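Oiling or varnish on a pale softwood table?
Posted by Domingo Iturra, 8.40 pm
14 replies · 3 shares

I've got a pale wooden table that needs some kind of finish before the family descend on us in August. It gets used for everything: breakfast, homework, bills, the lot. My father-in-law says varnish it and forget about it. My wife wants oil as she can't stand the plasticky look. I've never done either on anything bigger than a chopping board.

The last owner told us it was pine and had only ever been waxed. I don't know how true that is. What I want is for it to stay this colour as far as possible. The local shop has Gulon hard oil and a water-based varnish from Driris, and both tins promise the earth. 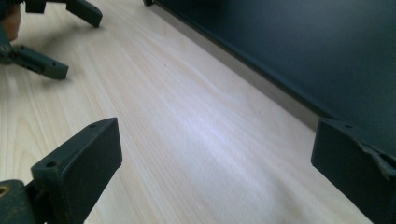

skoltedton_sue: Water-based varnish, every time, if you want it to stay pale. Oil yellows pine and there's no way back short of sanding. I did ours with three thin coats and it has had two teenagers on it for years. Make sure you get rid of any wax first though, or the varnish will sit on top and peel.

marlpit: Don't agree with Sue on this. Varnish is fine until the first proper scratch, then you have to take the whole top back. With oil you rub a bit more in where it's worn and carry on. The yellowing is overdone as well. Pine goes yellow under varnish too, it's the light that does it.

skoltedton_sue: Light does some of it, I'll give you that. But put a bit of ordinary linseed on an offcut next to a bit of water-based and look at them after a summer on the windowsill. I have done this. The oil one was like a kipper.

marlpit: Well yes, linseed. He isn't asking about linseed. A hard oil with a bit of white pigment in it is a different product.

Domingo Iturra: Thanks both. The Gulon does come in a "natural" version which the man in the shop said has a touch of white. Is that what you mean? And how do I tell whether there is wax on it?

marlpit: That's the one. For the wax, scrape a fingernail along the underside edge of the top and see if anything comes up. If it does, white spirit and a grey pad, wipe with kitchen roll, and keep going until the roll stays clean. Leave it overnight. Lay the rags out flat outdoors when you've finished oiling, they can catch fire if you bundle them up.

benchdog48: Whichever way you go, do the underside as well. I left mine bare and it cupped over the winter. Also don't sand too fine before oil. I stopped at 120 on mine and it took the oil well, my brother went up to 240 on his and it hardly drank any.

Domingo Iturra: Did the fingernail test and got a tiny curl of something greyish, so I'm going with wax. Spent an hour with the white spirit this evening and the roll is still coming up a bit brown. 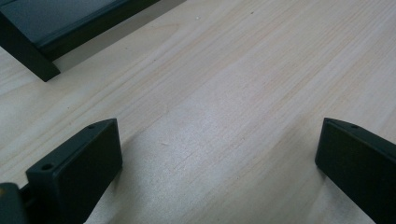 How long should hard oil be left before you put hot plates on it?

Give it two weeks if you can, and use mats after that anyway. It will feel dry the next day but it carries on hardening long after.

pennyroyal: Two weeks is being generous to it. We were eating off ours after four days with a cloth on and nothing happened. I wouldn't have stood a teapot on it, mind.

skoltedton_sue: I'll say it once more and then leave it alone. Test both on the underside before you commit. Two patches, a hand's width each, and look at them in daylight.

Domingo Iturra: Will do that. Father-in-law has now changed his mind and says wax it again, so I may stop asking him. I'll get sample pots of the Gulon and the Driris if the shop does them and put up what I find.

benchdog48: Our shop only did samples of the coloured ones — worth ringing first.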